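3. Method

Our group wanted to know how students in shared houses decide which sauces and condiments to keep, and when they throw them away. We prepared a short questionnaire with Aba Gbeho and gave it to 67 students in August. We received 50 complete answers. Dagmar Trnka checked the wording, as two questions were not clear in the first version.

The students wrote down every open bottle in their fridge or cupboard, also the ones which belonged to a former housemate.

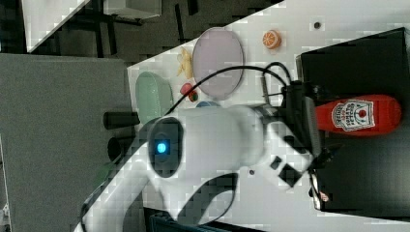 Tomato sauce was the most common answer, and mustard came after it. Many students keep the bottle in the cupboard at home with their parents but in the fridge in the shared house - they could not explain us why. The colour and the smell were named more often than the printed date as a sign for throwing away.

4. Limits

All the answers come from one residence, Nartey House, so we can not generalise them. We also did not ask about the price.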